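Visit Report: Open Day at the Okavholm Simulation Laboratory

The training department sent a delegation to the spring open day at the Okavholm laboratory in May. The purpose of the visit was to learn how two-armed household robots are prepared in simulation before any hardware is put to work, and to judge whether part of our own course at Motby could be taught in the same way.

Visitors were received at 10 a.m. in the main hall, where the laboratory gave a short account of its work. The simulation group occupies the upper floor and shares its computers with the group at Haworth. Its current project, Cluta, is a library of furnished rooms in which a robot model can be driven, tested and reset at will. The library holds 530 rooms at present. Each has its own layout, and the staff told us that doors and windows are taken from a common stock and fitted to the room afterward.

The demonstration took place in a darkened teaching room with seats on three sides. An operator sat at the front with a pair of hand controllers, and the simulated room was projected on the wall. The operator began with the arms alone, raising and lowering each in turn, and then opened and closed the grippers. Commands were read out as they were given, so that visitors in the back rows could follow. The pace was slow, and this was appreciated.

We were then shown the view from the robot itself. The laboratory considers this the most useful part of the program for new operators, who tend to learn on an outside view and have trouble when it is taken away. From the robot's own position, the body takes up a good part of what can be seen, and the two arms differ greatly in apparent size. Both grippers may point upward with clear space beyond them, yet it remains hard to say how far either one is from the door.

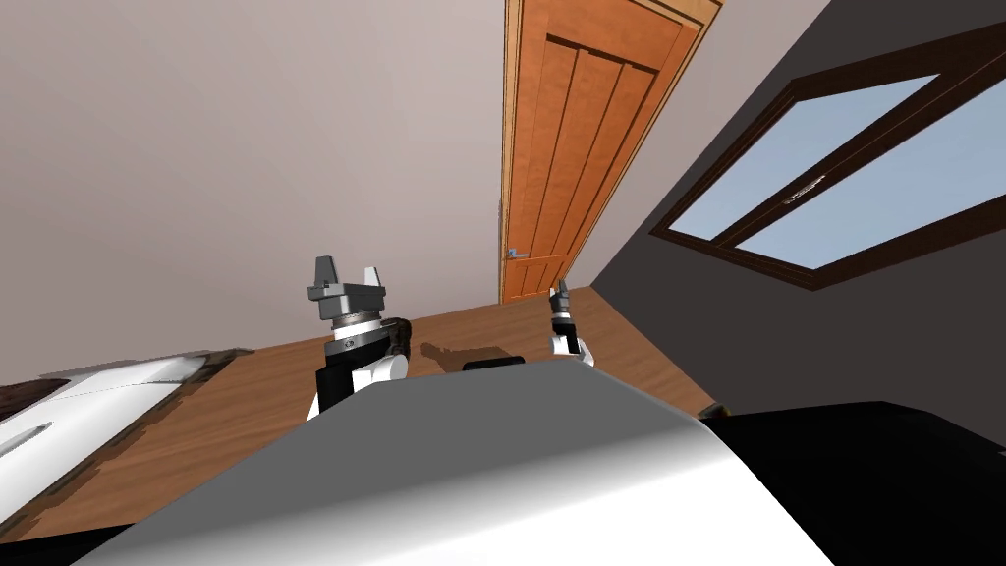 Distance is the thing our trainees get wrong every single time, remarked one of the visitors from Haworth, and they get it wrong on the far arm much more than on the near one. The same visitor asked whether a second view could be offered during the first sessions. The operator replied that this had been tried. Trainees given two views looked mostly at the outside one, and their results fell when it was removed. The laboratory now allows the outside view only during the review at the end of a session.

Discussion then turned to the length of training. An operator at Okavholm completes 200 recorded runs in the Cluta rooms before moving to the physical arms on the ground floor. A run lasts roughly 2 minutes. Runs in which an arm touches a wall or a piece of furniture are kept and marked, and the trainee goes through them with an instructor. Several visitors asked for a copy of the marking sheet, and the laboratory agreed to send one.

After lunch, visitors were invited to try the controls. The waiting line was long - only one station was open - and some members of our delegation did not have a turn before the session closed. Those who did found the controllers light and the response quick. Turning the wrist while keeping the gripper upright was generally found difficult. One instructor stood by throughout and was patient with all of us.

The delegation recommends that the Motby course add an introductory unit in simulation, taught from the robot's view from the first lesson. A request for access to the Cluta rooms has been sent to Okavholm, and a reply is expected in July. We also suggest that a future open day have a second control station. Parking at the site is limited, and staff planning to attend should use the shuttle from the station.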